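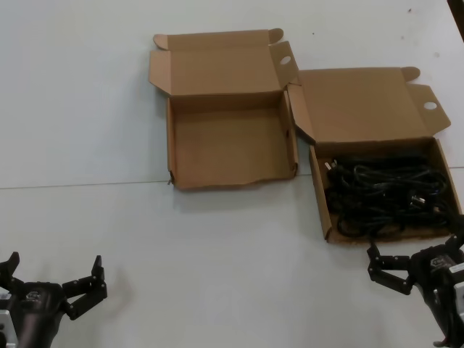 Faltley parcel room, Sunday walk-round

Right, same list as March, with my moans added underneath. Morag Purves has the old one if you want to compare.

Fire door: OK
Shuts by itself and the seal's fine. Please stop hanging coats on the closer!

Extinguishers (2): OK
Both in date, pins in. The one by the sink had a mop leaning on it, so I've moved the mop.

Step stool: FAIL
One rubber foot has gone and it rocks. I've taped it up and put it in my office, so don't go and fetch it back (Ailsa, I mean you).

Shelving, bay 9: OK, just
Bolts nipped up again. Heavy stuff on the bottom two shelves please, I found a full case of Aitken tape right at the top.

Knives and cutters: OK
All blades retract. Used ones go in the sharps tin and never in the bin bag, whatever it says on the packet.

Walkway: FAIL, then OK
Flattened card all over it when I came in. Took me 15 minutes to clear, with plenty of muttering.

First aid box: restock
Low on plasters and no eye wash. Ailsa Ritchie is ordering both, job number 552.

Lights: OK
The tube over the back bench flickers a bit, still waiting on Plusar to ring me.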